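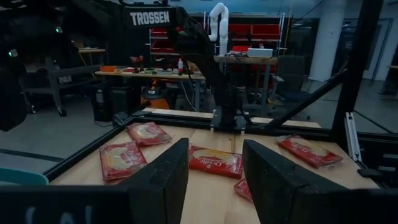 Bolsas rojas de aperitivo sobre una mesa de madera clara.

LÉEME de Lullow

Hola, y gracias por descargar esto. Lullow es mi colección de notas de cata de aperitivos de bolsa: patatas, maíz, gambas, algas, lo que caiga. Empezó como una libreta con manchas de aceite y ahora es un archivo CSV bastante decente (las manchas no las he pasado).

Qué hay dentro

El archivo principal se llama notas.csv y tiene 4000 filas. Una fila es una cata, o sea, una persona probando un producto una vez. Hay 19 columnas, aunque si vas con prisa te bastan las de sabor, textura, sal y comentario. El comentario es texto libre y es mi parte favorita, porque la gente escribe cosas como "sabe a verano en casa de mi tía" y a ver quién le pone un número a eso.

La sal y el picante van de 0 a 4. El cero es "no lo noto" y el cuatro es "necesito agua ya". Ojo con el picante: Buppha Rattanakul y yo no vivimos en el mismo planeta. Su 1 es mi 3, así que si comparas catadores usa la columna picante_ajustado, que resta la media de cada persona.

Quién ha catado

Mayuree Kongkaew y Jaruwan Srisuk hicieron casi todas las catas de arroz y marisco. Gemma Hollis se ocupó de las patatas con vinagre, que a mí me dan dentera. Ibsa Tufa revisó las traducciones de los comentarios y encontró un montón de "crujiente" que en el original era "correoso" (¡gracias!).

Cosas que fallan

- Hay catas duplicadas de un sábado en que guardé el archivo 2 veces. Creo que las quité todas. Creo.
- La columna precio mezcla monedas. Mira siempre la columna moneda antes de sumar nada.
- "Gamba" y "camarón" siguen como sabores separados y no me he puesto de acuerdo conmigo misma.
- Si la textura está vacía, el catador no la apuntó. No la rellenes con ceros, por favor.

Cómo abrirlo

Separador de punto y coma, codificación UTF-8. Si la hoja de cálculo te rompe las eñes, impórtalo desde el menú de datos en vez de hacer doble clic.

Uso

Úsalo para lo que quieras, también en clase, y cita Lullow en algún sitio. Si encuentras un error, mándame el número de fila y lo que esperabas leer. Contesto sobre todo por las noches, después de cenar.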